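Trestier Student Robotics Club Opens Kitchen Handling Project to New Members

Print this page | E-mail this page

TRESTIER – The Trestier Student Robotics Club will take new members this October for its kitchen handling project, now entering a second year. Students from any department may apply, and no earlier experience with robots is required.

The project teaches students how to record everyday chores by hand so that the recordings can be used to train a robot arm. Members work in pairs with hand-held grippers, picking up and setting down ordinary dishes on a home counter beside a sink. Each recording is checked by a second pair before it is added to the club's collection.

The collection now holds 3,791 recordings. Of these, 1,359 are of dish stacking and unstacking, the task the club has chosen for its entry in the Vornavico Student Challenge.

Stacked dishes were chosen because they are hard to grip well. A plate, a pan and a bowl each have a different rim, and when they lean against one another a finger has to go on one side of a rim without pushing the piece behind it. Members begin with the whole group nested together and work toward a counter where each dish can be reached separately.

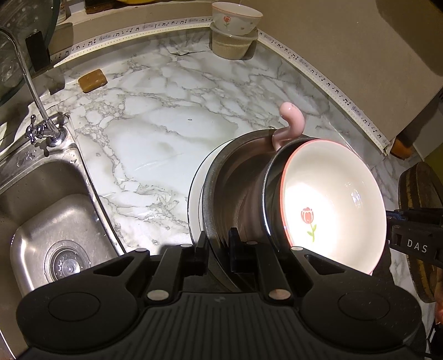
What Members Do

Training takes 2 weeks. In the first, new members learn to open and close the gripper at an even speed and to keep the fingertips in view. In the second, they plan a task on paper, record it, and write a short report on what went wrong. Common faults include approaching a rim at too steep an angle, closing before both fingers are in place, and moving off before the dish is held.

After training, pairs pick their own tasks from a shared list. Current items on the list are separating nested dishes, spacing dishes across a counter, and returning bowls to a stack by size. The club meets on Monday at 6:30 p.m. in the Skevdale Building. Recording sessions are arranged separately. 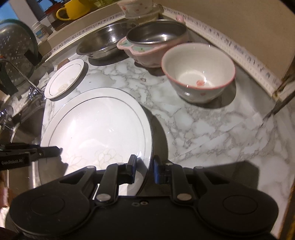
The Vornavico Student Challenge scores teams on a task they have taught to a robot arm themselves. Judges change the dishes between rounds, and teams are not told the new set in advance. For that reason the club records with pieces of different depth and finish. A large white plate with a thin dark line inside the rim is gripped at the edge, with one pad over the inside and the other just outside. A deep white bowl with a pink-red rim needs a higher approach, and a stainless-steel basin gives strong reflections that the software must learn to handle. Shadows from the grippers on the counter are left in the recordings, as the club expects similar lighting at the event.

The club entered the Challenge for the first time last year and completed 10 of its scored attempts. Most of the failed attempts involved plates lying flat, and the training plan was changed as a result. Rim grips are now taught before any other kind.

Support and Applications

The project is supported by a Karamanlidis Education Grant, which pays for replacement parts, data storage and travel to the Challenge. Membership is free. Students who cannot attend on Monday evenings may still apply and should list the times they are available.

Application forms are at the front desk of the Skevdale Building and on the club's page. Applicants will be asked to describe one household chore in steps, in no more than a page. Drawings are accepted. Places are limited by the number of grippers, and applicants who are not placed this term will be offered a place in the next training group.

Print this page | E-mail this page

Recent Releases
- Trestier Club Publishes Its Training Plan for Other Schools
- Skevdale Building Workshop to Stay Open Later During Term
- Vornavico Student Challenge: Rules for Team Entries
- Karamanlidis Education Grant Renewed for Student Projects

Last updated: October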